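Sorting blocks, again

Quick one before I lose my notes. Denise Dunmore and I have been testing the new Nedon policy on the two-arm block sorting task. Blocks all over the table, containers along the back, both arms share the work.
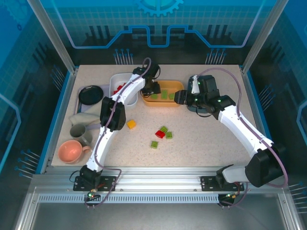

Old version trained on 3,000 demos and still had the arms waiting on eachother. The new one predicts 16 steps ahead for both arms together - way less dithering.

Mugs and cloth stay on the table as clutter. Denise insisted. She was right, annoyingly.
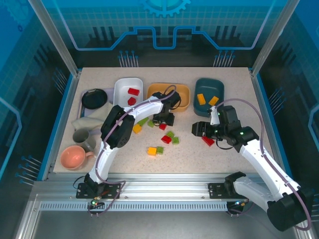
Reran it with 3 seeds, 2 held up fine. Third one is wierd, no idea yet. Plots when I've slept.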